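The great cabinet purge, or why I stopped believing in systems

I have read a lot of advice on office storage this July, most of it from people who seem to own four pens. The advice is always the same. Empty everything, sort it, buy boxes, label the boxes, feel lighter. I did most of that in our shared office two summers ago and by Thanksgiving the cabinets looked exactly as they had before, except that we also owned boxes.

So when Jovita Cervantes forwarded me the Lorkance method (60 pages, with worksheets) I was not in a generous mood. The main idea is that every shelf gets a "purpose statement." I tried writing one for the low cabinet by the desks. I got as far as "binders" and went to get coffee.

What I will grant the Lorkance people is their point about doors. A cabinet with a door is a cabinet you stop looking into, and a cabinet with a lock is worse. I've had a drawer at home locked for years over a key I was sure I'd thrown out. At the office I can think of at least one compartment that held nothing but the instruction sheets for a phone system we no longer have. 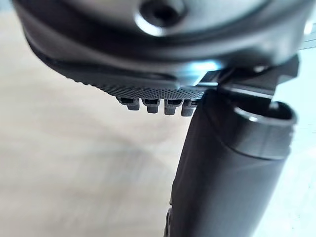 Crescencio Zepeda wrote back that I had it the wrong way around, that doors are the only reason anyone can stand to work in an open office, and that if I wanted to look at everyone's paper all day I could take mine off and leave his alone. He also said open shelves fill up with mugs. I can't argue with the mugs.

Still, I don't buy that hiding a thing is the same as putting it away. My own rule, which I'm not charging anybody for, is to open one door at a time and deal with what's behind it before touching the next. No emptying the whole row onto the carpet. The last time we did that, it stayed on the carpet through a long weekend and people walked around it.

One compartment is a reasonable amount of work. You pull out a binder, you look at the first page, and you usually know. If the first page is a table of contents for something called Skarken Phase Two, and Skarken Phase One never got past the kickoff lunch, you know very fast.

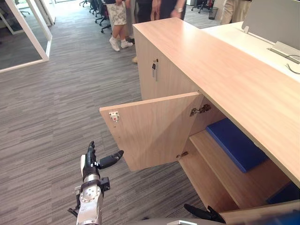

The binders themselves are the part I go back and forth on. A blue binder lying flat on a shelf takes up more room than one standing up, and every guide will tell you to stand them up. Fine, but a half-empty binder doesn't stand. It slumps, and then it takes its neighbors with it. I'd sooner have two lying flat where I can reach them than a row of twelve leaning like commuters.

The guides would also have you scan it all. We got a quote from an outfit called Hosoletti, and it came to 80 dollars a box, with a minimum I didn't care for. Jovita thinks it's worth it. I think we would end up with 3,000 files named "scan" and keep the paper anyway, just in case.

I'll do the next compartment when I've found its key.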